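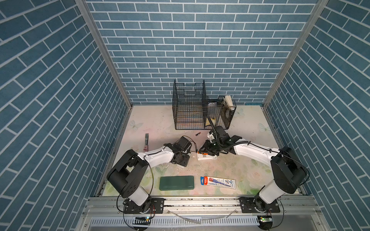 Mesh Desk Organizers: Your Questions

I get a lot of mail about desk organizers, which still surprises me, and most of it asks the same things! So I've put my answers in one place. I sort desks for friends, neighbors and (mostly) myself, and I've owned more wire mesh than any one person should.

Why do you like black wire mesh so much?

You can see through it, at least a little. With a solid drawer I forget what I own and buy another stapler. With mesh I catch a glimpse of the thing on the tray floor and know where to reach. It goes with pretty much any wall too, even a loud blue brick wallpaper.

Trays or a basket?

Both, if you can find them joined together. I like stacked trays on the left and a shorter basket on the right, but I'm right-handed, so flip that if you're not. Flat stuff goes in the trays. Cards, folded paper, small boxes and anything with a handle can stand in the basket.

My basket turns into a junk drawer. Help?

Mine too, every February, when the tax papers come out. I tip the whole basket onto the table and only put back what I've used since the last time. The rest gets 7 days in a shoebox by the door, and then it goes. Be strict with folded cards. They slide to the back corner and live there forever.

Where should it sit on the table?

At the back, near the middle. I kept mine at the front edge for years and knocked it with my elbow every single morning. Pushing it back leaves the front clear for whatever you're working on.

Which one should I buy?

I have two, a Kistix at home and a Balaskas in the sewing room. The Kistix has the deeper basket, and the Balaskas trays slide out more easily. I've heard nice things about Govden as well, but I haven't tried one yet, so I can't tell you much.

How do I clean the mesh?

Dry paintbrush first, then a damp cloth, then let it dry all the way before the paper goes back in. I do mine on Saturday with the radio on.

And the tabletop?

Crumbs! They gather in the middle of a pale table and show up less than you'd think if there's a pattern, so run your hand over it before you set paper down. If yours has printed butterflies or flowers, go easy with scrubby sponges. I wore the petals right off an old one.

Can I send you a picture of my desk?

Please do! Use the upload form on the Media page, and tell me what you keep in the top tray. I answer on weekday evenings, usually after 11 when the house is quiet.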